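4.2 Why we moved from the kitchen to the repair bench

I should own up that this project began with washing-up. Our first proposal, written for the Gronden household trials, promised an arm that could empty a dishwasher, and we spent most of July finding out how little of that we could deliver. Plates were fine. Mugs were fine if the handles pointed the right way. Cutlery was a misery, and I still can't look at a teaspoon without feeling slightly got at.

So when the refurbishing shop in Buvville asked whether a machine could take over some of their stripping-down work, I said yes rather quickly. They handle roughly 800 old desktop computers a year, and everything that can be saved is pulled out by hand: memory, drives, power supplies, the lot. It sounded so much tidier than a kitchen! Things are screwed down, they have known shapes, and no one has left porridge on them.

I was half right. Rigid parts really are easier, and our planner (we call it Lema, and it's the same one we used for the plates) needed very few changes to cope with them. Over 100 trials it removed memory modules more reliably than it ever lifted a fork. What I hadn't reckoned with was everything soft. A cable has no fixed shape, it moves when you touch its neighbour, and it tends to lie exactly where the gripper wants to go – much like a tea towel draped over a sink, come to think of it. Of our 2 cable-handling strategies, the cautious one was painfully slow and the bold one kept snagging.

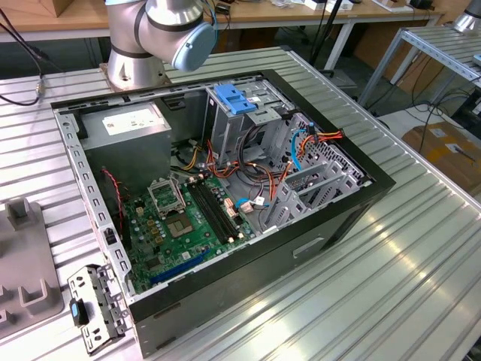
Figure 2. Desktop tower on its side on the workbench, side panel off, with the arm behind it.

My own view is that the order of work matters more than the strength or speed of the arm. The shop's staff clear a path first and only then go after the part they want, and they do it without seeming to think. Lema has to be told. With the tower in Figure 2, the bundle of orange, red, yellow and black power wires loops through the middle of the chassis, on the way to the drive bay, and any sensible plan has to deal with that loop before it tries for a drive. Our early plans went straight in. The later ones, which borrow the clearing step from the Murkell sorting work, treat the wires as a job in their own right, and I'd argue that is the single most useful change we made.

Can it do the chore yet, then? Parts of it, with a person close by. We come back to the cables in section 5.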